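Cadet scheme swaps the classroom for the night shift
May 28, 2022

Teenagers in Lai who fancy a career in the fire service can now find out what it involves, including the part where somebody has to roll up the hose.

The Lai Fire Cadets opened for applications this week, with places for young people aged 13 to 17. It replaces the old junior firefighter evenings, which ran for years in the drill hall on Kelora Road and were fondly remembered by everyone who didn't have to sit on the chairs.

The new programme lasts from September until the following summer. Cadets will meet one evening a week at Kelora Road station for ladder drills, pump work, basic first aid and a good deal of sweeping. Older members can also sign up for supervised evening shifts, watching how the station runs between calls. They won't be going out to fires, a point the application form makes in bold, in capitals and then again on the back.

Organisers received 247 expressions of interest before the scheme had a name. There are places for 32 in the first year, split between 4 squads, so a fair number of parents may soon be hearing a lot about unfairness.

Selection will be by short interview and a practical session. Fitness matters less than turning up on time, according to the guidance notes, which also warn that "being good at video games with fire engines in them" will not be treated as prior experience.
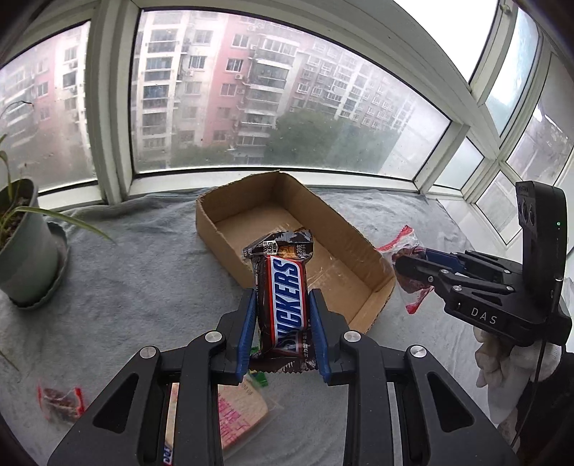
A Snickers held upright over a towel-covered windowsill.

Money for the scheme comes from the town's youth fund, which has put in £2,000 for boots and helmets. Zolico, the workwear firm on the Stisura estate, is supplying the tunics at cost. They come in adult sizes only, and the guidance notes advise smaller cadets to think of the sleeves as an investment.

A further £400 has been set aside for a trip in December to the regional training centre, where cadets will crawl through a smoke-filled building under supervision and then have a carvery lunch. Last year's juniors rated the second of these the more demanding.

Cadets who finish the year receive a certificate in fire safety and community work. It doesn't guarantee a job, but it may be mentioned at interview when they turn 18 – and they will at least know which end of the ladder goes at the bottom.

Forms are available from the front desk at Kelora Road and from Lai library. Applicants need a signature from a parent or guardian, who should read the section on laundry first. Applications close at the end of June.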